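Play kitchens in the waiting room — speaker notes
Talk for the Cletico early years meetup, September 2, 2021

Slide 1. Title slide. Say hello, mention that the handout is on the table by the door. 20 seconds, no more.

Slide 2. Why play food. Roltness started with a shelf of puzzles, and most of the pieces were gone by August. We had 270 dollars left in the toy budget and spent 66 of it on pretend food and dishes. Pause for questions on cost, they always come early.

Slide 3. What goes in a set. Keep this short. Foods a child already knows by name, plus dishes to put them on. Fruit works well. So does ketchup — every child has an opinion on ketchup. Skip the tiny pieces, whatever the catalog says about ages.

Slide 4. Laying it out. Leave this one up while talking. Put one food on a plate, some fruit in a bowl, and let the rest sit on the table. If everything is already served, the children have less to do. Plain table, no cloth. Ask the room what they would move first.
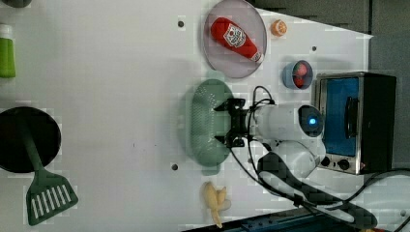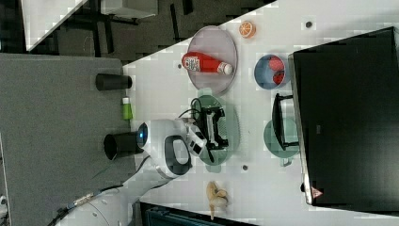

Slide 4, both pictures: ketchup on the round plate, blue bowl to the side, banana with its peel partly open.

Slide 5. Words to use. Go through the list slowly: on, in, next to, under, open, half. Banana is good for "open" and "peel." Orange is good for "half." Blackwood staff wrote the words on a card and taped it inside the cupboard door. Read out two or three lines from the card.

Slide 6. Cleaning. Wipe at the end of the day, wash the dishes and food once a week, dry on a rack. Anything with a paper label gets wiped only. Stulano keeps a second set so one can dry overnight.

Slide 7. What went wrong. We bought 47 pieces the first time and put them all out. Too many. Half ended up under the chairs. Now we put out one tray and swap it every two weeks.

Slide 8. Questions. If there are none, go back to slide 5 and ask for words they would add.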